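How Long Does a Charging Cable Last in a Shared Study Room?
Final report, Intro to Research Methods

My Question

I started this project because I was mad. I live in Plirnitz Hall, and our study room has a drawer of charging cables anyone can borrow, and every single time I grabbed one it didn't work. You'd plug in, get the little charging icon, feel great, and then look down an hour later at 4 percent battery. So when we had to pick a topic for the semester I thought, okay, why do these things die so fast, and is it something people are doing to them?

My guess going in was that it was all about how they get put away. My roommate winds hers around her hand super tight and shoves it in a pocket. I just drop mine on the floor (not proud of it). I figured the tight winders were killing them.

What I Did

There were two parts. First, a survey. I posted it on the Groltel message board, which is what our dorm uses for everything from lost keys to free pizza, and I left it open through the first half of November. I was hoping for 300 answers and got 291, which I'm going to call a win! I asked how people store a cable, how often they unplug it by yanking on the cord (be honest, I wrote, in capital letters), and how long their last one made it.

Second, the drawer itself. The front desk let me put in 37 new cables, all the same Sikico model so I wouldn't be comparing apples to oranges. I put a bit of colored tape on each one to show how it was supposed to be stored: wound tight, looped loosely, or just tossed in. Then I checked them every evening after dinner with a cheap plug-in tester.

What Went Wrong

A lot. The biggest problem was that people did not follow the tape. I'd come by at 9 p.m. and find a "wound tight" cable in a heap and a "tossed in" one wrapped up like a present. I put a sign on the drawer, and that helped for maybe a week. Then cables started walking off. I got a few back by begging on Groltel, but I had no idea what had happened to them while they were gone, so I took those out of the results.

Also, I didn't think about phone cases until way too late. Some thick cases keep the plug from going in all the way, and people push and wiggle it, and that has to matter. It isn't in my survey at all. If I did this over it would be the first question.

What I Found

Storage mattered less than I expected, which was kind of a bummer for my big theory. The tightly wound ones did a little worse, but with so many swapped around I can't say much about that. What stood out was the yanking. In the survey, people who said they always pull on the cord reported shorter cable lives than people who grab the plug. And nearly all the dead ones in my drawer had gone bad right behind the plug, where the cord bends.

I talked it over with the repair counter at Maksymiv, the electronics shop by the bus stop, and they told me the same thing. They also told me to stop charging in bed with the cord folded under me, so now I feel judged by a store.

Next time I'd run the whole thing on a locked drawer with a sign-out sheet, and I'd start in September so it doesn't run into finals. The leftover cables are staying in the study room, with the tape peeled off, so please grab them by the plug. 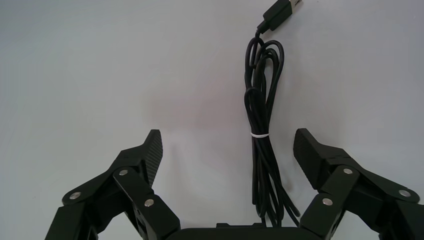

And please put them back when you're done, even if you're only running upstairs for a minute. I'm still checking that drawer after dinner out of habit.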